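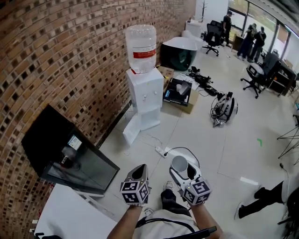

The patterned brick wall and water dispenser in the ground-floor workroom at Tiltley.

Fleketti Completes Renewal of Ground-Floor Workroom at Tiltley

TILTLEY, February – Fleketti, the property management company responsible for the Tiltley work building, announced today that the renewal of the building's ground-floor workroom is complete. The room is now in regular use by tenants, and a second phase covering the upper floor will begin in the spring.

The project kept the room's most recognizable feature, its wall of patterned brick. Bricks are set back at intervals across the face of the wall, giving it a speckled texture. The masonry firm Bruseo cleaned and repointed the wall over 13 working days and replaced damaged bricks with matching stock held in storage from the original construction.

"The wall was the first thing tenants mentioned when we asked what should stay," said Delwyn Mudgway, director of properties at Fleketti. "Our instructions to the contractor were to repair it and leave it uncovered. It has not been painted, and there are no plans to paint it."

The tall, black-framed windows were also retained. Their seals were renewed and the frames refinished, and the greenery outside was left in place at the request of tenants who work on that side of the room.
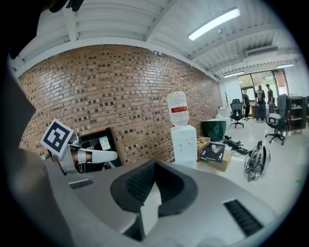
Overhead, the white corrugated ceiling panels and the beams that cross them were cleaned and repainted in their existing color. New fluorescent fixtures were hung from the ceiling, and the wall-mounted air conditioning was serviced and returned to its former position. Electrical work was carried out by Szekeres under the supervision of Valdis Kairys.

The tiled floor was cleaned and resealed. Fleketti considered carpet during the planning stage and decided against it after a review of maintenance costs in its other buildings.

Drinking water is supplied from a bottled dispenser near the brick wall. Fleketti provides the bottles as part of the tenancy, with deliveries made before 8 a.m. so that the entrance is clear when the working day begins. Storage cabinets and office chairs are included on the same terms. Tenants may bring additional furniture and equipment and may arrange the floor to suit their own work.

"A workroom has to put up with a great deal," said Dénes Sárközi, who led the design for Fleketti. "People move tables, stack boxes, and run power to wherever they happen to need it. We spent most of the budget on the surfaces and the lighting and left the layout open."

The Tiltley building offers 3000 square feet of shared work space and is currently used by nearly 40 people. Rents for existing tenants will not change as a result of the renewal.

Inquiries about available space may be directed to Sándor Borbély at the Fleketti leasing office, Tiltley. Visits can be arranged by appointment between 9 a.m. and 4 p.m.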